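Chapter 2

Keeping Track of Small Parts

In this chapter

What a stockroom is for
Item, unit of issue, and location
Part numbers
Fixed and random locations
Counting
Bins, trays, and labels
Key terms and review work

Chapter 1 followed goods from the supplier's dock to the receiving desk. By the end of it the packing slip had been checked against the purchase order and the boxes had been opened. This chapter picks up at the moment the receiving clerk signs the slip. From then on the goods are stock, and the business has to be able to say what it has, how much of it there is, and where it is.

With large items this is fairly easy. A dealer in used forklifts can walk into the yard and look. With small parts it is hard. A drawer of springs looks much the same whether it holds enough for a month or enough for an afternoon. Two screws that differ by a fraction of an inch in length can sit in the same cup for years. Small parts are also cheap one at a time, so people are casual with them. They go into pockets, roll under benches, and get dropped back into whichever bin is nearest.

The cost shows up elsewhere. In a repair shop a missing seal that sells for less than a cup of coffee can hold up a pump worth thousands. The customer waits, the mechanic starts another job, and the pump takes up floor space until the seal arrives. Most of the methods in this chapter were worked out by people trying to avoid that kind of delay.

2.1 What a Stockroom Is For

A stockroom does four jobs. It protects goods from damage and theft. It keeps them in an order that lets people find them. It issues them to the people who need them and records the issue. It also warns the buyer when something is running low.

Students tend to give the most attention to the last job, probably because it involves formulas. Reorder formulas are covered in Chapter 5. They are useful, but they depend on the first three jobs being done. A reorder point of 30 means nothing if the record says 42 and the bin holds 11.

The Adamczyk case, which runs through this book, shows how this goes wrong. Adamczyk is a family firm in Omdale that repairs vending machines and commercial coffee equipment. At the start of the case it keeps 2881 different items on its books. When the new stock clerk compares the list with the shelves, she finds 445 items that are on the list but can't be found anywhere in the building. Some had been used without a record. Some had been thrown out. A good many turned up later under other names, in boxes that no one had thought to check.

None of this was theft, and no one at the firm had been especially careless. The list had been typed from old invoices by one person, and the shelves had been filled by another. The two had never been compared.

2.2 Item, Unit of Issue, and Location

Every line in a stock record needs three things before it can be used.

The first is the item. This means a part that can be told apart from every other part and replaced by any other of the same kind. If a mechanic asks for the item, any piece in the bin should do. If the mechanic has to look through the bin for the right one, the bin holds more than one item and the record is wrong.

The second is the unit of issue. This is the smallest amount the stockroom hands out. Screws may be bought by the thousand, stored in boxes of a hundred, and issued one at a time. Hose may be bought by the roll and issued by the foot. Trouble starts when the unit of purchase and the unit of issue are mixed up. A clerk who receives one box of a hundred and enters "1" has made ninety-nine parts disappear. The opposite error is just as common and harder to spot, as a high number on a screen makes people feel safe.

The third is the location. A location is an address, and like a street address it should lead a stranger to the right place. "Back shelf, near the window" is a description. "B-04-3" is a location, provided that B is painted on the end of the aisle, 04 is on the rack, and 3 is on the shelf.

Write locations from large to small, always in the same order. Use leading zeros, so that 04 sorts ahead of 10. Leave out the letters I and O, which are read as one and zero.

2.3 Part Numbers

There are two ways to number parts. A significant number tells the reader something about the part. In such a system V-08-BR might mean a valve, eight millimeters, brass. A nonsignificant number is just the next number on the list.

Experienced clerks often prefer significant numbers. They can read them like words, and they catch mistakes by eye. The weakness appears after some years. The shop starts to stock a valve that is brass on one end and steel on the other, and there is no code for it. Someone invents one. Someone else, on another shift, invents a different one. Changing the old numbers is out of the question by then, as they are stamped on tags and printed in manuals.

Nonsignificant numbers never run into this problem. They are dull to work with and easy to mistype, so they need a good written description next to them. Descriptions should start with the noun. "Valve, brass, 8 mm" will sort next to the other valves. "Small brass valve" will sort with small brackets and small clips.

Whichever way is used, the supplier's number should be kept in its own field and not used as the house number. Suppliers change their numbers. They also get bought. When Adamczyk's main supplier, Pleltik, moved to a new catalog, every number in it got an extra digit, and the firm spent most of February relabeling shelves.

2.4 Fixed and Random Locations

In a fixed-location system each item has one home and stays there. People learn where things are, and a new helper can be useful within a few days. The price is space. Each home has to be big enough for the most the firm will ever hold of that item, and on most days it stands partly empty.

In a random-location system a delivery goes into any free spot and the record notes which. Space is used well. The record, however, now has to be right all the time, and when the computer is down the stockroom is closed.

Many stockrooms use both. Working stock is kept in fixed bins close to the issue counter, and the overflow goes wherever there is room. The clerk refills the working bins from the overflow, often first thing in the morning. This is sometimes called forward and reserve storage. Adamczyk adopts it in the second part of the case, using a stock program called Drandine to hold the reserve locations and plain printed labels for the forward bins.

2.5 Counting

A full count of everything, done once a year with the doors closed, is called a physical inventory. Accountants want it and it has its place. As a way of keeping records right it is weak. By the time an error is found, the person who made it has forgotten the day. A tired crew counting all weekend also makes fresh errors of its own.

Cycle counting spreads the work out. A few locations are counted each day, and each mismatch is looked into while the trail is fresh. Fast-moving and costly items come up often. Slow and cheap ones may come up once a year. The point of looking into a mismatch is to find its cause. Changing the number on the screen takes seconds, and if that is all the clerk does, the same mismatch will be back at the next count.

Small parts can be counted by hand or by weight. A counting scale is quick, but it needs a fair sample to start from, and it is fooled by parts that vary in weight or by bits of packing left in the pan. Parts with wires attached are better counted by hand. The wires tangle, and two pieces lifted together are easily taken for one.

2.6 Bins, Trays, and Labels

Containers should be chosen after the parts are known. Open-front bins suit parts that are picked often. Closed boxes suit parts that collect dust or are damaged by light. A bin that is too deep hides what is at the bottom, and old stock stays there while new stock is poured on top.

Color helps, within limits. It works well for telling one broad group from another, such as parts waiting for inspection and parts ready for use. It works badly as the only label. Some readers can't tell certain colors apart, and plastic fades. Print the number as well.

A tray is useful as a halfway place. Parts picked for one job are gathered in it and checked against the job sheet before they leave the table. If the job is canceled, everything in the tray goes back, and the issue is reversed in the record the same day. 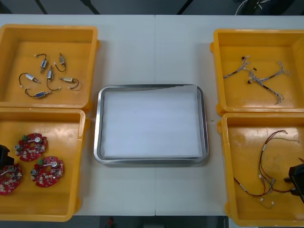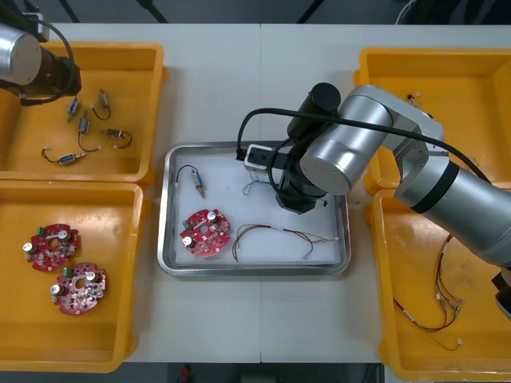
Sandro Mancuso

Yellow bins with a steel tray between them, on a white table. Small electrical parts with short leads, like those in the upper left bin, should be laid in without being packed down.

Key Terms

Cycle count - a count of a few locations at a time, repeated on a schedule.
Forward stock - goods kept close to the point of issue.
Location - the address of a storage place, written in a set order.
Nonsignificant number - a part number that carries no meaning of its own.
Unit of issue - the smallest amount handed out and recorded.

Before You Go On

Find a drawer at home or at work that holds mixed hardware. Sort it into items as the word is used in Section 2.2. Write a description for each item, noun first, and choose a unit of issue. Keep your list, as you will need it for the reorder work in Chapter 5.

Read Part One of the Adamczyk case at the back of the book before starting Section 2.7. The figures in it were revised for the January 2023 printing, and earlier copies will not match the tables that follow.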